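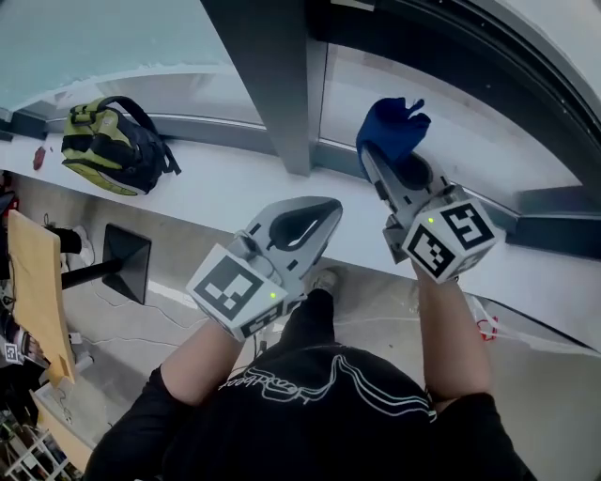
Glaze notebook, Feb 26, 2024: the Ploler white, again

Opened the kiln this morning and I'm pretty happy! The Ploler white finally stopped crawling on the big bowls. I'd almost given up on it (I had the bag of the old frit out by the door, ready to go) but the third version came out smooth all the way to the foot, with that slightly buttery look I've been chasing since June.

What changed: I dropped the clay in the recipe a little and calcined half of what was left. I'd read that too much raw kaolin makes a glaze shrink as it dries, and sure enough the old batch had those hairline cracks before it ever went in the kiln. This batch dried with no cracks I could find, even on the inside curve where it always pools.

Batch notes, so I can do it again:

Dry mix 2000 grams, sieved twice. Started with 172 grams less water than the old card says and then thinned it by feel, so please don't trust the card in the recipe box. I'll rewrite it when I find a pen that works on those shiny cards. Dipped for a slow count of three. The pieces I held longer than that were too thick and went a bit dull, so three it is.

Bisque was the Ceremley stoneware, the speckled one. I also put in a couple of test tiles from the Luo porcelain, and there the white went cooler and nearly blue at the edges. Pretty, but it's a different glaze on that clay and I wouldn't mix the two in one dinner set.

Firing: slow up to 200 and held there for 40 minutes, then the usual program. I know the hold is probably overkill for bisqued ware but two of the mugs were glazed late last night and I didn't want to risk it. Turned the thing off and let it cool with everything shut. Last time I cracked the lid early and got pinging all afternoon, and I'm still mad about the teapot.

Not so good: the Flikirero green. It ran. It ran onto the shelf, it ran into the cookie under the vase, and the vase is now one with the cookie. I ground at it for a while with the stone and then put it on the shelf of shame. It needs more silica or a cooler spot, maybe the bottom shelf. The color is gorgeous where it broke over the ridges though, so I'm not throwing out the bucket. If anyone wants to use it in the meantime, keep it to the top third of the pot and put a cookie under it, a wide one.

Kiln wash is flaking on the half shelf. I scraped it but didn't recoat, that's next.

To try:
Ploler white over the iron slip, thin.
The same white with a bit of tin swapped in, test tiles only, tin costs too much to play with.
Green on the bottom shelf, one tile standing up and one lying flat.
Weigh the bucket before and after dipping so I know how much we go through.

The mugs from last night are fine, by the way. One handle has a fingerprint in the glaze and I kind of like it.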